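Home News Facilities Research Contact

This website uses cookies. By continuing to browse you accept our cookie notice.

Kitchen cell returns to service after gripper maintenance

The Warkura Centre has completed planned maintenance on its kitchen cell, where Franka Emika arms are used for work with cups, bowls and other household crockery. The cell reopened in May following an inspection by the centre's technical staff and the maintenance contractor, Inetti.

The main task was the replacement of the finger pads on the arm serving the sink, which had reached around 170 hours of use. Cable fixings were also checked along the full reach of the arm, and the gripper was tested through 100 opening and closing cycles before normal sessions resumed.
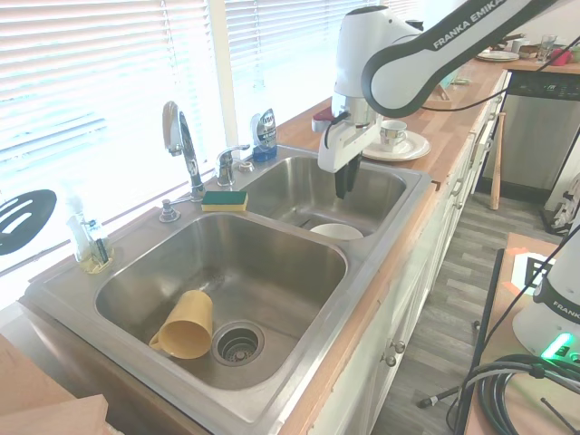

New routine for users

Groups booking the cell are now asked to check the gripper fingers and cables at the start of each session. Any wear must be entered in the Trasex log within 24 hours. Users should not tighten or adjust the fingers themselves - this work remains with technical staff.

The position of the arm above the basins will be checked every 2 weeks, and again whenever the mounting has been disturbed. Bookings made under the Quintana project are unaffected by the new arrangements.

Subscribe to our newsletter for facility updates.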